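Millivar opened its home robotics rooms on Turnirska to the public on Friday, December 31, 2021. The following posts summarize the visit for residents, partners and members who were unable to attend. 1/14

The open day was organized with the Derkach housing association, which has hosted our teams since April. Registration closed early in the week with 167 names on the list. Visitors were admitted in small groups so that everyone could stand close enough to follow the work. 2/14

Ihor Demchenko welcomed each group at the street entrance and went over the house rules: coats and bags on the hooks in the hallway, phones on silent, no crossing the tape once a session had begun. We thank all guests for observing them. 3/14

Two rooms were open. The kitchen was used for short talks and questions. The bedroom was used for the demonstrations, which dealt with clothing and bedding - the household tasks our survey respondents most often asked us to address. 4/14

Tamara Didenko led the bedroom sessions. She asked visitors to watch how the machine handles cloth, a material with no fixed shape. A cup looks much the same from one moment to the next. A sleeve does not, and the software must work out again where the edges are each time the fabric moves. 5/14

From the bedroom: a yellow jersey on the clothes rack, and the robot on its platform beside the bed.
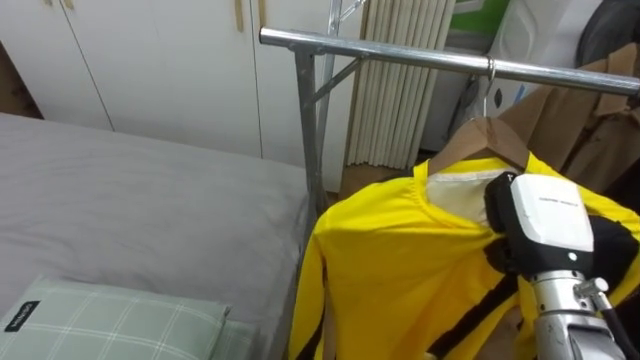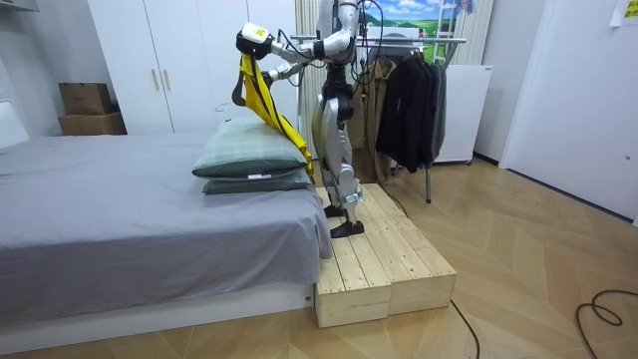 6/14

The most frequent question of the day concerned speed. Severyn Moroz explained that the joints are held well below their rated limits whenever guests are present. The same limits will apply in any home trial, and we do not plan to raise them in the coming year. 7/14

Several visitors asked who is in charge while the robot is moving. A trained operator is assigned to every session and has a stop control within reach. Groups with children under six were asked to stay in the kitchen, where Svyatoslav Skoryk gave a talk with drawings and a box of spare joints to pass from hand to hand. 8/14

A resident of the building asked about noise. Our sessions end at 6 in the evening on working days and are not held on Sundays. Neighbors who are disturbed outside those hours are asked to leave a note at the front desk or speak with Ihor Demchenko directly. 9/14

Questions were also raised about privacy. Recordings made in the rooms are kept for development purposes. Visitors were told of this at the door and could ask to have their group's visit left out. Two groups did so, and their requests have been carried out. 10/14

Brenda, our scheduling program, was shown in the kitchen on a wall screen. It lets a household list its chores and set the order in which they are to be attempted. Demyd Kostiuk took comments on the layout, and the larger type that many older guests requested will be included in the next release. 11/14

We also received criticism, which we record here in fairness. The hallway was crowded between groups, the talk in the kitchen could be heard through the bedroom door, and the printed handout gave the wrong bus stop. A corrected handout is available at the desk - please discard the earlier one. 12/14

One pair of brown leather gloves and a child's gray scarf were left on the hallway hooks. They may be collected from the Turnirska front desk on any working day after the holiday. 13/14

A second open day is under discussion with Derkach. Persons on the present list will be notified first, and those who registered but could not be admitted will have priority. Millivar thanks its guests and wishes them a good New Year. 14/14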